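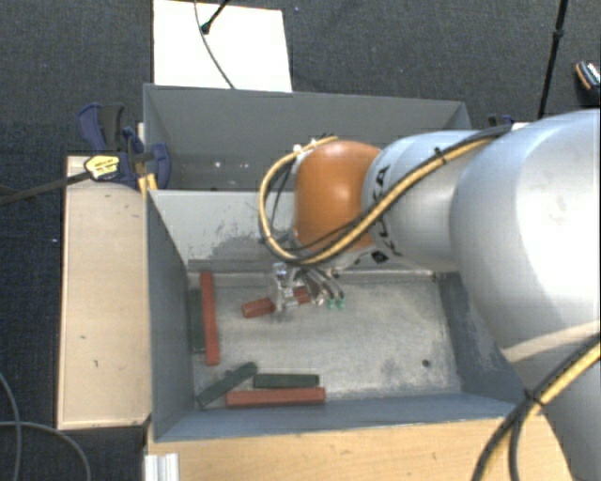

4. Dar de alta el almacén en Sumley

Si vienes del capítulo anterior ya tienes la base de datos creada y el usuario administrador funcionando. Ahora toca lo que a mí más me gusta – ponerle nombre a cada hueco de la estantería (sí, soy de esos).

1. Entra en Configuración > Ubicaciones y pulsa Nueva. Yo empiezo siempre por el pasillo más cercano a la puerta.
2. Escribe el código sin espacios ni acentos. A-108 vale, «Pasillo 108» no, y el programa se lo traga sin avisar.
3. Elige el tipo de ubicación: Fija, Tránsito o Cuarentena.
4. Guarda y repite, o importa la lista entera desde un CSV. En Tamden cargué 1.588 referencias de una sentada y me dio tiempo a hacerme un café.

Nota: el CSV tiene que ir separado por punto y coma. Si usas la plantilla que preparó Lemlem Derese, ya viene así.

Cuidado: no cambies el código de una ubicación que tenga existencias. Muévelas antes a Tránsito – yo no lo hice y me pasé una tarde buscando 55 cajas de tornillos.

5. Imprime las etiquetas desde Informes > Etiquetas. Marca «Incluir código de barras», que viene desmarcado, ¡y luego todo son lamentos!

Si te sale el error 217, cierra sesión y vuelve a entrar.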